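Cell notes – the shared-table rules, second go

Quick one this month, half the team is at Drunby till Thursday. The draft of the shared-table rules is up on the Zelberg drive. Four pages. Please read them, last time we got 4 replies and two of those were out-of-office.

What changed. Pinch points first. The old draft treated the gap between the fingers as the only hazard. Wrong, or at least half of it. On a two-arm table the second arm is the one that gets people, it's parked high, everyone's watching the first. New wording: both arms count as live if either one is. No reaching in to straighten a basket because "that one's idle".

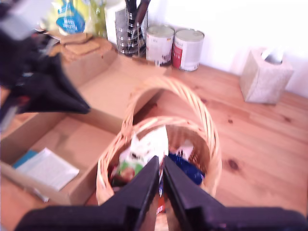
Force limits next. Kavitha Pisharody went through the log of 1,624 grasps and flagged 779 where the limit had been typed in by hand for that one item. No record of who or why. So from July, limits come from the item sheet. Soft packs get one value, cans another, anything with a handle gets its own line. If it isn't on the sheet you don't run it, you add it to the sheet, get a second name against it, then run it. Yes this is slower. Takes over an hour to do a whole new grocery set the first time, after that it's nothing.

Containers – long argument, short version. Baskets and boxes are now treated as part of the workpiece and not part of the fixture. Means they get checked at start of shift like everything else. Loose strands, torn flaps, tape ends. Flaps folded right out or cut off, no half-open ones, the wrist catches them. Handles on baskets need there own clearance value, measured at the top of the arch. Not at the rim!! The Nair site used the rim and wondered why they kept getting stops.

Cables. Leave slack for full reach, none over a seat or a walkway. Chairs – we went back and forth. Final text says a chair can stay at the table but no one sits in it in auto mode, and anything draped over the back has to be fixed or come off before the run.
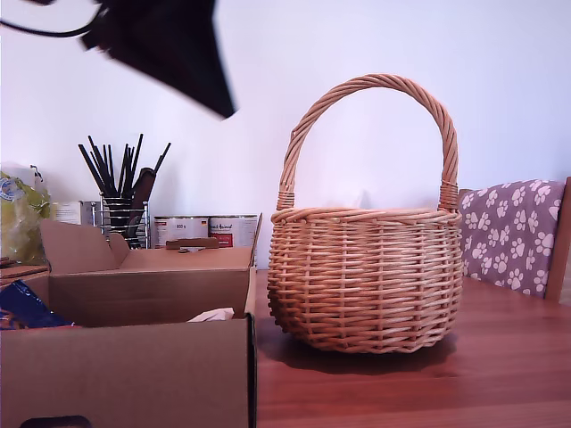 Shaohua Xiong wrote in to say the chair rule is too soft and that Curkum banned seats inside the marked area altogether, no grumbling after the first week. Also asked why the draft lets one person clear a stop alone when it needs two to change a force limit. Fair point. We've put it down as open item 4, comments welcome.

Still to come: wording on lighting (glare on cans and shiny table tops, the vision people want a max value, the safety people want a minimun), and what to do with food items past there date. Send edits as tracked changes please, no photos of printouts. Deadline is Thursday, 3 pm.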